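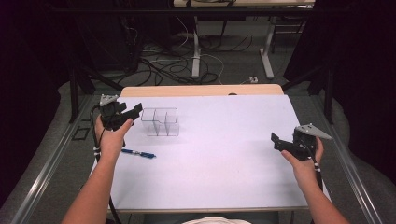
Our visit to the Fledov site in Rallulville was meant to settle one line in next year's budget: how many hand-held gripper sets to order, and from whom. Fledov runs 2 stations on one shift. At the station we watched, the operator held a black gripper in each hand, with the cables tied along the forearms, over a white table that carried a clear divided organizer and a blue pen. Cable wear is their main running cost — 27 replacements last year — so spares belong in the quote.

**Prices noted**

- Breteo pair, with cables: 2,000
- Sedgwick pair, cables extra: 629

The Sedgwick price excludes mounts and calibration. Fledov could not give us a service life for either model.

**For the plan**

- Request a full Sedgwick quote, mounts included.
- Allow floor space for a second desk behind each table.
- Move cable runs off the carpet before installation.
- Hold the order until the February review.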